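Bench Rules for Two-Arm Food Handling: Frequently Asked Questions

Last revised Monday, April 1, 2019. Send corrections to Ketsara Boonchu.

Who do these rules apply to?
Anyone who starts, stops or resets an arm at the Noso benches, including visitors from Khamphan. If you only read logs from the side shelf, you still need to know where the stop button is.

Do I need training before my first session?
Yes. You need 2 supervised sessions before you run the arms alone. Time on the old Ivden bench doesn't count toward this. The stops there work differently.

How close can I stand while the arms are powered?
Stay behind the floor tape. If you need to reach onto the table for any reason, pause both arms first and wait for the status line on the laptop to change. A paused arm can still sag a little, so don't put your hand under one.

Can one arm hold still over the plate while the other works on the lid?
Yes, as long as the waiting arm is open and clear of the rim. Both arms should never be inside the steamer's area at once. The planner is supposed to block this, but watch for it anyway. 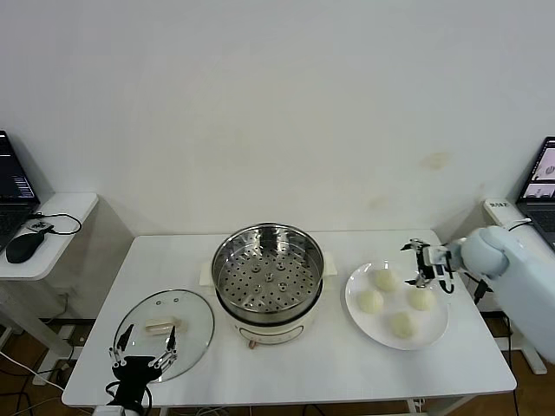
Lids are picked up by the handle only. If the fingers close on the glass or the metal rim, stop the run and log it, even if nothing breaks.

Can the steamer be on during a run?
Only for runs listed as hot in the schedule. For all other runs, unplug it at the wall before you power the arms. Turning the dial down is not enough.

Can we eat the buns?
No. Food that has been on the bench goes in the bin marked for it. The fingers are cleaned, but they are not rated for food contact.

How often are the fingers cleaned?
Before the first run of the day and after every 3 runs with food. Use the wipes in the drawer and let the fingers dry. Do not spray anything at the grippers — it gets into the linkage.

What about cables on the floor?
Keep them out of the strip where you walk. Check the wrist cables by moving each arm slowly through its full reach before the first run.

When do grippers get replaced?
Traseck inspects them every 1,000 cycles. The left one went to 1,991 in January before anyone checked the counter, so please write the count on the sheet when you sign out.

Who can change the speed limits?
Ketsara only. Ask by email and include the run name.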